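About Sukeo

Sukeo supplies printed table coverings and wipe-clean work surfaces to schools, studios and small workshops. The company was started by Laine Pärn and Urmas Šimkus and has 13 employees. The current catalog lists 105 patterns, most of them botanical: ferns, sprigs, flower heads. Coverings are cut to order, and corners are square unless a radius is specified. 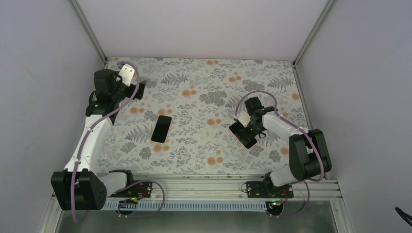 Pattern files are kept after a line is withdrawn, so replacement pieces can be ordered by pattern number. Orders and samples: Līga Urbonaitė, extension 492.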